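## About Garis

Garis is a housekeeping and home-tidying service run by Seija Väisänen and Teguh Wattimena. We look after flats, shared houses and student rooms, and we have 18 people working for us, most of them part time.

Seija started out doing end-of-tenancy cleans for the Ruotsalainen lettings office. Teguh joined in the second year and brought in the weekly visits, which are now most of our work.

### What we do

A standard visit takes four hours. We make beds, clear surfaces, sort laundry and put food back where it belongs. Snacks and packets get picked up from beds and sofas before any bedding is shaken out or changed. Unopened food goes to the kitchen. Opened bags are clipped shut and left on the side for you to decide.

We don't throw anything away without asking, and we don't go through drawers.

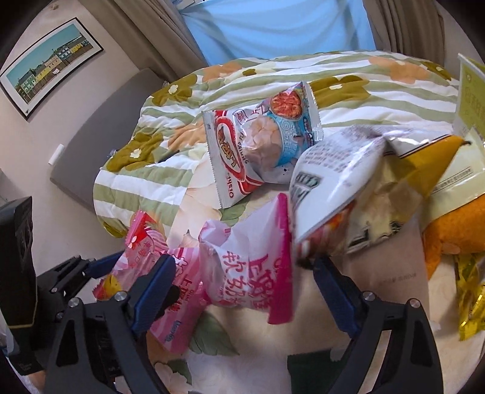
*Bedroom tidy: snack bags on a floral comforter.*

### Booking

New customers can book a first visit for any weekday except Tuesday, when we do staff training at the Clallitz Road office. Please give us six days' notice if you need to change a regular slot. Keys are kept in the office safe and signed out for each visit.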